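Venue Owners and Hirers > Running a Venue > Money and Contracts

Thread: Bond or flat cleaning fee?

kokabe
2018-12-20
We hire out a converted woolshed outside Govden, mostly weddings and a few milestone birthdays. We have always taken a $400 refundable bond and handed it back if the place was left the way it was found. After the last wedding I had a cleaning invoice for $838 and I'm having a hard time getting the difference out of the couple.
What happened was red wine into the timber floor, candle wax along both windowsills, and confetti. The confetti was the foil sort, which our agreement says not to bring, and it went down between the boards. The cleaners took up most of the next day with it.
I'm thinking of dropping the bond and charging everybody a flat cleaning fee that's built into the hire price. Has anyone made that change? Did you lose bookings over it?
Kanako

shed_and_paddock
We did it two years ago. No bond, cleaning included, hire price went up to cover it. Enquiries stayed much the same. What did change is that people stopped cleaning up at all. Under the bond you'd get the bridesmaids stacking chairs at midnight. Now they walk out and leave the lot, full glasses included.
I still prefer it. I was spending hours arguing over whether a mark was there before.

Rosaire P
I'd keep the bond and raise it. A flat fee makes the tidy people pay for the ones who wreck the place. We had a christening in September where the family mopped the kitchen before they left. Why should they pay the same as a mob who pour wine on your floor?
Also, $400 is low for a wedding. It's low for a 21st.

kokabe
I know it's low. It was set when we only did day functions and I never got around to changing it.

aarne_s
Do you take photos before and after? If you have the floor on record the morning they arrived and again the morning after, there isn't much to argue about. I do a walk-through with the hirer, we both sign the sheet, and they get a copy on the spot. Then again at pack-down.
As for the money over and above the bond, read what your agreement says. If it only says the bond may be kept, you may have trouble asking for more. Ours says the hirer is liable for the full cost of cleaning and repair, and the bond is held against that.

kokabe
Ours says "the bond may be forfeited in part or in full". Nothing about costs above it. So I suspect I've answered my own question there.
I have photos from after. Before, only the ones the florist put up online, and those are mainly of the arch.

Rosaire P
Put the liability line in tomorrow. Doesn't matter which way you go on the fee.

EmikoS
Coming at this from the other side. I plan weddings and I read a lot of venue agreements. Couples don't mind a cleaning charge if it's in the quote from the start. What they hate is finding it on page six after they've told the relatives the price. Same with corkage, same with the generator.
A big bond is a worse problem for my clients than a fee. It has to be found in the same month as the final catering payment, and then it sits with the venue for ages afterwards. I've had one venue take so long that the couple were back at work and had given up asking. If you keep a bond, say in writing when it comes back.

aarne_s
14 days here. It's in the agreement and I've never missed it.

shed_and_paddock
I'd disagree that a bigger bond is a problem. If they can't find the bond, what happens when something does get broken? We had a post knocked by the Andus van when the caterers were backing in. The caterers' insurance paid, but it was months. I'd have been glad of somebody's money in the meantime.

EmikoS
That was the caterer's damage though, so I don't see why the couple should carry it. Ask suppliers for their own insurance certificates before they set foot on the property. Most have one ready to send.

shed_and_paddock
The couple hired the caterer. We didn't.

Yasuo
We do a mix. Cleaning is in the price, up to a set number of hours. Anything past that comes out of a smaller bond at the cleaner's hourly rate, and the hirer gets the cleaner's invoice so they can see it. In practice I've only dipped into a bond four times.
The part that made the most difference was a pack-down list on the back of the kitchen door. Before that it was in the agreement and people signed it without reading. Ours says:
Glasses rinsed and in the crates.
Bins tied and out to the skip.
Tables wiped, leave them up.
Chairs stacked against the back wall, no higher than six.
Candles out and wax off the sills.
Urn off at the wall.
Fits on one sheet. If you make it longer they don't bother.

kokabe
That's useful, thanks Yasuo. How many hours do you include?

Yasuo
Five, with two cleaners. Our floor is polished concrete, so you'd want more with timber. I'd ask your cleaners what a normal wedding takes them and add one.

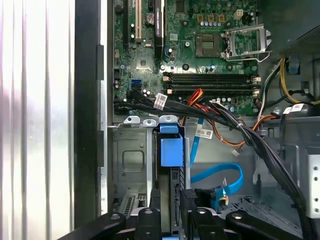
Inside the desktop case. The coin battery is between the white slot and the long black one.

Yasuo
Sorry Kanako, back to your floor. Has it been oiled or is it a hard finish? If it's oiled the wine will usually come out with a light sand and another coat just on those boards. Ours was timber in the old building and we did it most winters.

kokabe
Oiled. The shearers' side has never been anything but lanolin, I think, and you couldn't stain that if you tried. The wine is all on the newer boards near the bar. The cleaners got most of it up. There is one patch the size of a dinner plate that I'll have to do something about.

shed_and_paddock
Put the bar on a mat. We use rubber-backed runners under the bar and for a couple of metres in front. They look fine once the lights are down. Got ours second-hand from Jostar when they were clearing out their marquee stock, but any hire mob would have them.

Rosaire P
Agree on the mat. Would also stop allowing foil confetti by name, in bold, and tell them again when you do the final phone call. Dried petals only. Rice is out as well, it's slippery on timber.

aarne_s
Petals stain if they're walked on while they're fresh. Rose petals especially, the dark ones. We say outside only for the lot.

EmikoS
Outside only is simple and I've never had a couple object. The photographer wants it outside anyway.

kokabe
Right. So what I'm leaning towards is cleaning in the price up to a set number of hours, a bond on top of that for anything over, bar on a mat, confetti outside only, and a new liability line. I'll get the agreement looked at before I send it to anybody. The couples already booked stay on the old terms, I don't think I can change those on them.

Rosaire P
You can ask them. Some will sign the new one if the total doesn't go up.

EmikoS
Please don't, unless they're getting something out of it. They signed on a price and a set of terms. I would be advising my clients to say no.

Rosaire P
Asking isn't forcing.

aarne_s
I'd leave the old ones alone. It's only one season, and you can still do the signed walk-through with them. That doesn't need a new agreement.

kokabe
I'll leave them alone. On the $838, I've decided to write to the couple, send them the invoice, keep the bond and ask if they'll go halves on the rest. If they say no I'll wear it.

shed_and_paddock
Fair. Send the photos of the confetti as well. They did sign that bit.

Huanca_Hall
Reading this with interest, we're a small hall and have the bond argument every time we sit down to do the rates. Does anyone do it differently for kids' parties? We lose money on those if the cleaner comes in, but a bond seems over the top for a two-hour booking.

Yasuo
No bond for kids' parties here. They get a mop, a bucket and half an hour free at the end to use them. Works most of the time. No slime and no glitter, and put that in writing too.

Huanca_Hall
Glitter was banned last year. Hadn't thought of slime. Will add it.

kokabe
Update. The couple wrote back this morning and they'll pay half of the difference after the holidays. They said the confetti was an uncle. Thanks all, I'll put the new agreement up here once it's been checked, if anybody wants to borrow from it.

aarne_s
Yes please.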